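Sanik Fame Tracker Review: Is It Worth Paying to Know What Everyone Else Is Worth?

By Katherine Echeverri
23 September 2021

Sanik is an app that tells you how much money famous people have. It costs £4 a month, which puts a small dent in your own net worth every time you look up somebody else's. I've had it on my phone since February and I still open it most evenings, usually when I'm meant to be doing the bins.

What Do You Get?

You get 600 profiles when you sign up, mostly actors, singers, footballers' wives and people who once came third on a dancing programme. Each profile has a big number at the top, a short life story, a list of houses and a section called Love Life that is rarely up to date. Below that is a graph. The graph always goes up, including for Edith Taipe, who hasn't presented anything since Ornoslow Mornings was taken off air and has told every magazine that will listen that she sold the flat.

You can follow your favourites and the app will buzz when their fortune changes. I followed 14 people in the first week and got 60 notifications by the Sunday, nearly all of them telling me that Heriberto Puma had been revised. He had been revised up, then down, then up again to where he started. I hope he slept better than I did.

Is It Accurate?

Well. Tap the little question mark by any figure and you get a page headed How We Know, which says the figures come from "public sources and industry insight". I looked up the cast of Rimham to see what that meant in practice. Every one of the main players was down as having the same amount, to the pound, apart from the dog, who was slightly ahead. The dog's profile also has the best writing on the app, so somebody there is enjoying their work.

The life stories are harder going. Fung-ping Hsieh is born in two different years in the same paragraph, and her career is said to have begun "at an early age, following her retirement". Puma's page gives his height three times and never gets round to saying which films he was in. If you have read any of the free websites that do this sort of thing, you'll know the style, and you may wonder, as I did, what the £4 is for.

Mostly it's for having no adverts. The free version makes you sit through one between the name and the number, at the exact moment you most want the number. I can't pretend that isn't clever.
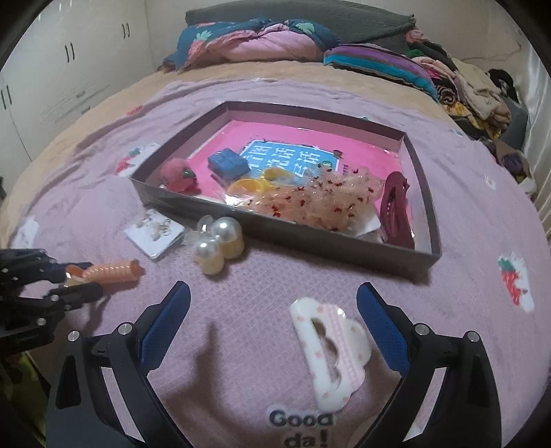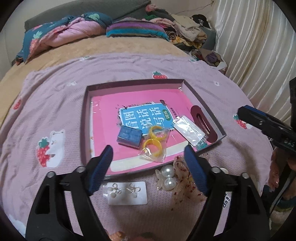

Yung-ching Kwok, commenting on my first post about the app, thinks I'm being too hard on it: she says no one reads these things for the sums, that the houses are the whole point, and that the Alvarado app has no houses at all and charges more.

She is right about the houses. They're the best bit by a mile. You get a photo from an old sales listing, the number of bathrooms and a comment or two from other users, most of whom have strong feelings about kitchen islands. I lost a whole evening to Taipe's former conservatory. I'd pay for the houses alone and have asked Sanik whether I can. They sent me a link to the page I was already on.

As for Alvarado, I did try it. It's prettier, and it shows a range in place of one figure, which is probably more truthful and no fun whatsoever. I want to be told something firm and wrong that I can repeat at my sister's.

What About the Compare Button?

There's a button marked Compare With Me. You type in your salary, your savings and what your home is worth, and it tells you how long you'd have to work to catch up with the celebrity of your choice. I did it once, with a minor one, thinking it would be kinder. Don't do it with a minor one. It also asks for a lot of detail for an app that can't decide when Hsieh was born, and I'd leave those boxes empty if I were you.

Cancelling

Easy enough, though it's under Account, then Plan, then something called My Journey. I got as far as the last screen in the summer. It offered me another month at half price and a look at Heriberto Puma's new garage, and I'm afraid I went for the garage.

Good points: no adverts, houses, the dog.

Bad points: the numbers, the dates, the buzzing (turn it off under Alerts, and then again under Messages).

Three stars. It would be four if they fixed the search, which still thinks Rimham is a person and has him down as divorced.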